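Lomemis Fare and Award Seat Records: Data Card

Version 11, released 7/23/22
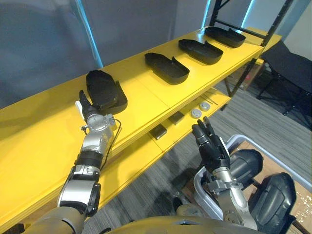

Four black trays in a row along a yellow shelf.

Summary

Lomemis is a table of published cash fares and frequent flyer award prices for scheduled passenger flights. It was prepared by the Vendusley travel pricing office for use in studies of how loyalty points hold their value over time. Each record pairs one cash fare with one award price for the same flight, cabin and booking date, so that the two can be compared directly.

The release contains 2,295 paired records covering 18 routes. It replaces all earlier versions. Users who hold version 10 or below should delete their copies of the main table, as several surcharge values were corrected in this release.

Contents of the release

records.csv: the main table, one row per paired record
routes.csv: one row per route, with distance band and region
programs.csv: one row per loyalty program, identified by code only
surcharges.csv: taxes and carrier charges, linked to the main table by record number
CHANGES.txt: a list of corrections by version
LICENSE.txt: terms of use

All files are plain text in UTF-8 encoding. Fields are separated by commas, and text values that contain a comma are placed in double quotation marks. The first row of each CSV file holds the field names.

Fields in the main table

record_id: a whole number, unique within the release. Record numbers are not reused when a row is withdrawn.

route_id: the route code, matching routes.csv. Outbound and return directions carry separate codes.

program_id: the loyalty program code, matching programs.csv.

cabin: one of economy, premium, business or first. Carriers use many trade names for their cabins, and these have been mapped to the four values listed.

days_ahead: the number of days between the search and the departure.

cash_fare: the lowest published one-way fare in U.S. dollars, including all mandatory taxes and charges. Baggage, seat selection and meal fees are excluded.

award_points: the lowest award price in points for one passenger, one way.

award_cash: the cash amount payable in addition to the points, in U.S. dollars.

refundable: yes, no or partial, as stated in the fare rules at the time of search.

seats_shown: the number of award seats displayed at that price. Where the booking page gave no number, the field is blank. A blank must not be read as zero.

note: free text, mostly empty.

How the records were collected

Searches were carried out by trained staff using the public booking pages of each program. No member account with elite status was used, and no promotional code was entered. Every cash search and its matching award search were completed within the same session. If the second search could not be completed, the pair was discarded.

Each route was searched at fixed intervals before departure. The longest interval in the table is 70 days. Fares offered further in advance fall outside the scope of this release, and the table should not be used to draw conclusions about early booking.

Prices shown in other currencies were converted to U.S. dollars using a single reference rate for the day of the search. The original currency is given in surcharges.csv, together with the amount before conversion.

Searches in February were carried out under a slightly different schedule. That month's rows are marked with the text "short schedule" in the note field and may be removed by users who need evenly spaced observations.

Checking and cleaning

After collection, all rows were loaded into Jekport, the office's internal checking tool. Jekport compares each row with its neighbors on the same route and flags values that fall well outside the expected range. Flagged rows were read by a second member of staff, who either confirmed the value against the saved booking page or withdrew the row.

The checks cover the following:

A cash fare lower than the taxes and charges recorded for the same flight
An award price of zero points
A business fare lower than the economy fare on the same flight
A route code with no match in routes.csv
A duplicate of the same route, program, cabin and search session

The third check does not always indicate a mistake. Carriers do at times sell a premium cabin below the flexible economy fare, and confirmed cases have been kept in the table.

Calculating point value

Many users will wish to calculate the value of a point. The recommended method is to subtract award_cash from cash_fare and divide the result by award_points. The answer is in dollars per point and may be multiplied by 100 to give cents.

This calculation assumes that the traveler would otherwise have paid the cash fare in full. For business and first class this assumption is often weak, and the office advises users to report economy results separately. It also leaves out any points that would have been earned on the cash ticket. Earning rates depend on the member's status and the fare class, and they are not included in the release.

Averages across programs should be treated with care. A program that charges a fixed number of points will show a high value when cash fares are high and a low value when they are low. A program that ties its award prices to the cash fare will show little movement. Combining the two types in one figure hides this difference. The field pricing_type in programs.csv separates them.

Intended uses

The data are suitable for teaching, for consumer research on loyalty programs, and for testing methods of comparing two price series. They may also be used to study how carrier surcharges affect the total cost of an award ticket.

Uses that are not supported

The data must not be used to quote a price to a member of the public. Fares and award prices change without notice, and none of the values in the table can be booked.

The data should not be used to rank programs against each other. The routes were chosen to cover a range of distances and regions, and they do not represent the full network of any carrier. A program may appear costly in this table and perform well on routes that were not searched.

Known limitations

Only one-way prices were recorded. On some long-distance routes, a round-trip ticket costs less than two one-way tickets, and the cash fares for those routes will overstate what most travelers pay.

Award seats offered by partner carriers are underrepresented. Several programs do not display partner seats online and require members to call. Telephone prices were not collected.

Booking pages sometimes display an award seat that is no longer available. Staff proceeded as far as the payment page where this was possible, but did not complete any booking. A small number of unavailable seats may remain in the table.

Routes with a connection were included only when the full trip was sold under a single ticket. Connection times were not recorded.

Privacy

The release contains no information about travelers, members or staff. Program accounts used for searching were created for this purpose and are not identified. Saved booking pages are held by the office and are not distributed.

Related releases

A companion table, Sial, covers hotel points and room rates in the cities served by the 18 routes. It follows the same general structure but uses its own record numbers. The two tables may be joined by city code and search period. They must not be joined by record_id, as matching numbers have no meaning across the two releases.

License and citation

The files may be copied, adapted and redistributed for non-commercial purposes, provided that the source is named and any changes are described. Commercial users should request written permission before including any part of the table in a product or service.

Please cite the release as: Vendusley travel pricing office, Lomemis Fare and Award Seat Records, version 11.

Corrections

Users who find an error are asked to send the record number, the field concerned and a short statement of the problem to the data desk at Vendusley. Reports without a record number cannot be processed. Accepted corrections are entered in CHANGES.txt and applied in the next version. Files already released are not altered.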